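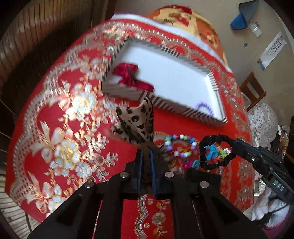
Getting wax, gravy and red wine out of table linens

I have ruined more tablecloths than I care to admit, and most of them went in the dryer with the stain still there. So rule one in my house: if I can still see the spot when it comes out of the washer, it hangs on the line and gets another go. Heat sets nearly everything!

Candle wax first. Let it harden (I lay a bag of frozen peas on it), then lift off what you can with the back of a butter knife. Put a paper towel on each side and press with a warm iron, no steam, moving to clean paper as it soaks through. If there's a colored ring left, dab it with rubbing alcohol, but try a hidden corner of the hem before you do.

Gravy and butter want dish soap, the plain kind. Rub it in with your fingers, leave it 3 hours, then wash as warm as the label allows. My neighbor Intan Hartono swears by cornstarch on fresh grease and I've come around to it. Shake it on thick, go eat dessert, brush it off later.

Red wine I blot, never rub, then flush with cold water from the back of the cloth. I used to pour salt on it, which mostly got me a salty tablecloth.

A word on reds and other deep colors: wash them alone the first few times, cold, inside out if there's a lining. I lost a whole set of cream napkins one July to a runner from a shop in Tustley and I'm still a bit sore about it.

For storage I gave up on folding. Mine are rolled on long cardboard tubes (fabric stores will often give you one if you ask nicely) with an old pillowcase over the top, and I hardly iron at all now.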